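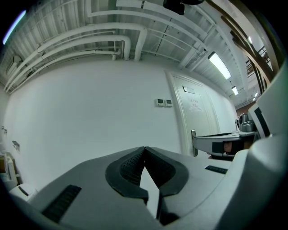 Molwood workshop pair close in on a working two-hand gripper set

MOLWOOD - Two members of the shared workshop at Molwood have got a matched pair of hand-held grippers to the point where both can be picked up and used, after 17 weeks of evenings and a fair bit of filing. Third go at the design. The first two are in a crate.

The build belongs to Irfan Sopacua, who repairs sewing machines in Nerkenham, and Antonina Dovhaniuk, a school lab technician. They call it Purau. Idea is simple enough: one gripper in each hand, squeeze to close the fingers, record what the hands did, then feed that to a small arm they hope to build over the winter. No arm yet. "Hands first," Sopacua said. "I've seen too many people buy motors and then wonder what to do with them."

Spending so far stands at $3551, which is more than either wanted to say out loud. Most of it went on printing, and on reprinting. The first shell split along a screw boss. The second was OK but heavy, Dovhaniuk's wrist gave out before the end of a session and she started again on the handle from scratch.

Version 3 is lighter by almost a third. The weight came out of the grip end, where the old one had solid blocks for no good reason ("my fault, I was nervous," Dovhaniuk said). Also changed is the linkage. Squeeze one side and both fingers have to travel the same amount or the log is no use - the old one had the left finger arriving first every time. They tried shims, they tried a stiffer spring. In the end it was a pivot hole drilled a hair off center.

The pads took the longest. Smooth rubber let spoons slide out. Foam was fine for a week then went crumbly. What they have now is a textured pad, black, pressed in from the inner face of each finger, and it can be swapped without taking the whole tip apart. Sopacua cuts them at his shop on Friday after closing.

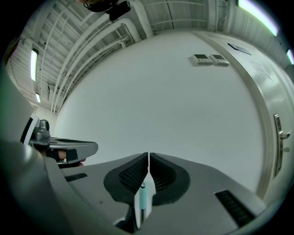 Next up is timing. Each gripper keeps its own clock and the two drift, so a pour done with both hands ends up with the left hand a little ahead of the right by the end of a recording. Dovhaniuk has been fixing this by tapping the tips together at the start and the end of each run and lining up the bumps afterward. Works, but slow. She wants a shared trigger, one button for both, and has a board half soldered for it.

Other members have been roped in to try them. Left handers especialy, as both builders are right handed and it showed in the early handles. Feedback so far: squeeze is too stiff for small hands, the housing is fine, the vents need to stay clear of your fingers. Two people asked for a strap. There will be a strap.

Test jobs are all kitchen stuff for now. Lifting a lid, moving a cup, folding a dish towel in half. The towel is the hard one. Sopacua said he'd be happy with a clean fold 3 times in a row, and they're not there, best run is 2.

The pair have put in for bench space at the Kikuchi makers' day in July, and were told they'd probaby get a table by the door. Files for the finger linkage will be shared once the pivot fix has been printed again and checked by someone other than them. The housing files will come later, the drawings are still a mess by Dovhaniuk's account and some of the dimensions are on the back of an envelope.

Anyone in Molwood or Nerkenham with a working filament dryer to lend should leave a note for Dovhaniuk at the workshop desk. Evenings after 7 are best.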